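Silliveck sleeve

The Silliveck sleeve is a soft, knitted tube placed inside a narrowed leg artery to help hold it open, most often in the stretch of vessel behind the knee, where the constant bending is hard on stiffer metal stents. It grew out of work at the Solska clinic, whose surgeons had long wanted something that would give a little when a patient climbed the stairs or knelt in the garden, and it was later made in quantity by Brasico.

The sleeve comes in 7 lengths and is put in through a small opening at the groin, usually with the patient awake but comfortably drowsy. Most people go home the next day, and gentle walking is encouraged from the first evening.

The Menon registry, which gathers results from 10 hospitals, has followed 3,457 patients, of whom 1,515 had diabetes.
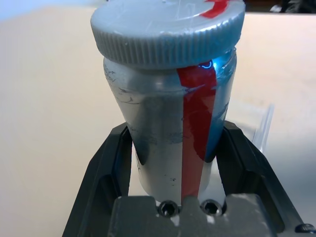

Those with diabetes needed a second procedure more often, and for that reason many centers now ask them to come back for an ultrasound scan every July, along with the usual foot check and a good long talk about smoking, shoes and blood thinners.

See also: Angioplasty; Peripheral artery disease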